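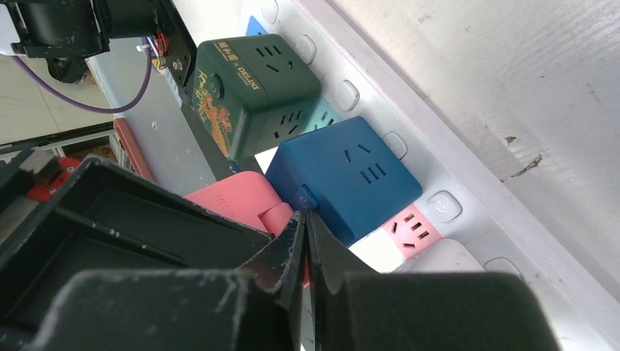 A régua da bancada norte, terça-feira.

O procedimento da Arnonik para inventário de cargas ocupava 13 páginas, e Booker Park conhecia de cor a sétima. Dizia que todo adaptador ligado a uma régua devia ser identificado por cor, posição e consumo, nessa ordem. Não dizia o que fazer quando o consumo registrado era superior ao consumo possível.

Park chegou à sala às nove e dez, abriu a planilha e anotou: cubo verde-escuro, face com dragão em dourado e laranja, inscrição DELIXI. Cubo azul. Cubo rosa. Na coluna do consumo, escreveu zero em todas as linhas. Nenhum aparelho constava como carga da bancada norte desde agosto, quando a seção de Hà fora transferida para o segundo andar.

O medidor do quadro indicava 432 watts.

Ele trocou o medidor pelo reserva, um Rullik de pinça, calibrado. 432 watts. Desligou o disjuntor da iluminação e repetiu a leitura. O valor não se alterou. Desligou o da ventilação. O mesmo. Registrou as três medições com o horário e telefonou para a manutenção da Plernov, que administrava o prédio.

"Retire os adaptadores um por um", disse a voz. "O que fizer o número cair é o culpado."

Park observou que um adaptador sem aparelho não é uma carga. A voz respondeu que o formulário não fazia essa distinção.

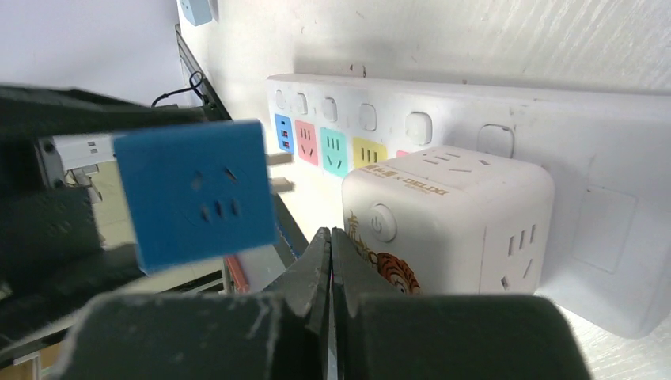 Começou pelo azul. O manual mandava puxar no eixo dos pinos, sem torção, e aguardar 50 segundos antes da leitura seguinte. Park aguardou. O medidor passou a 400 watts.

Recolocou o cubo. 432. Retirou-o outra vez. 400.

Trinta e dois watts, portanto, em um bloco sem nada ligado nele. Encostou o dorso da mão no plástico e não sentiu calor. Aproximou-o do ouvido, operação não prevista no manual, e ouviu um zumbido grave e regular, embora o cubo estivesse fora da régua. Durou o tempo de uma respiração. Depois cessou.

Releu a página sete. Havia um campo para anomalias, com espaço para uma linha. Escreveu "ruído residual", riscou, escreveu "ruído". Pensou em Hà, que durante quatro anos trabalhara naquela bancada e que, na mudança, pedira para deixar os adaptadores onde estavam. Na ocasião, ele entendera o pedido como preguiça de etiquetar caixas.

Ligou para o segundo andar. Hà atendeu ao terceiro toque.

"Você tirou o azul", disse ela.

Park olhou para a porta, que estava fechada, e para o relógio da planilha. Nove e cinquenta e dois.

"Como sabe?"

"A luz daqui baixou. Ponha de volta, por favor, e não mexa no verde."

Ele recolocou o cubo no eixo dos pinos, sem torção. Na coluna do consumo, apagou o zero e digitou 32. Na coluna seguinte, destinada ao nome do responsável, escreveu Hà e salvou o arquivo.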